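### 3.2 Collecting demonstrations by remote control

All demonstrations were recorded on the two-arm Trastness station, with the operator moving a pair of leader arms and the follower arms copying the joint angles.

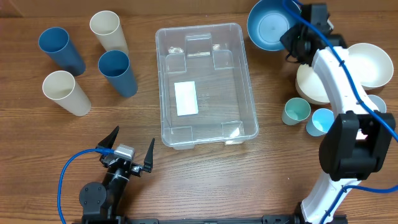

Before recording, each operator had 30 minutes of free practice. We then collected 100 demonstrations of the packing task, in which cups and bowls are picked up from the table and placed in a plastic bin. Operators could use either arm for any object and were free to choose the order. We gave no rule about grasp points, and early demonstrations in particular show a mix of rim grasps and side grasps.

**Figure 1.** Table layout for the packing task. Four tall cups stand to the left of the clear bin, with bowls and short cups to the right.

After review, 78 demonstrations were kept for training. We removed runs in which an object left the table or the operator paused for more than seven seconds. Pauses were most common with the bowls, where the operator had to judge the depth of the rim from the head camera view alone.

We also tried teaching by hand, guiding the follower arms directly with the motors unpowered. Operators found this easier to learn, but their hands often blocked the camera, and moving both arms at once was tiring. Hand-guided runs were used only to set the starting poses and are not part of the Zosska training set described in Section 3.3.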